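The Night Shift at 713

Karim Twal took the overnight slot at the station in October, the month after the regular man quit. The pay was poor and the coffee machine was broken. He played records from midnight to six and read the weather at the top of each hour.

The library was in the back hall. It held 2701 albums, most of them hard rock, and a card for each one in a steel drawer. The card for the only album by Grosis had been typed in 1974. Somebody had written on it in pencil: side two, don't.

Karim played side one for a week. It was slow and heavy, with a singer who sounded tired. Then on a Sunday, at ten past three, he turned it over.

The first song was fine. The second one started with a bass line he knew. His father used to hum it while he shaved. Karim had never heard it anywhere else, and his father had never been able to say where he got it.

The phone lit up. He let it ring four times.

"You're playing Bognár," a woman said. "That's Bognár on bass. He's not on the sleeve."

"Who was he?"

"He drove the van. The real bass player got sick in Toledo."

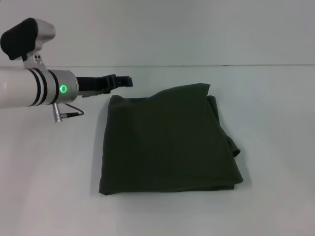 Karim wrote the name on the back of the card. He asked her how to spell it and she told him, with the accent mark. He asked if Bognár was still living and she said she didn't think so, but she had moved twice and lost track of people.

"Play it through to the end," she said. "They fade it too early on the tape."

He put the receiver down next to the turntable and left the line open. The song ran another two minutes. When he picked up the phone again she was still there, humming.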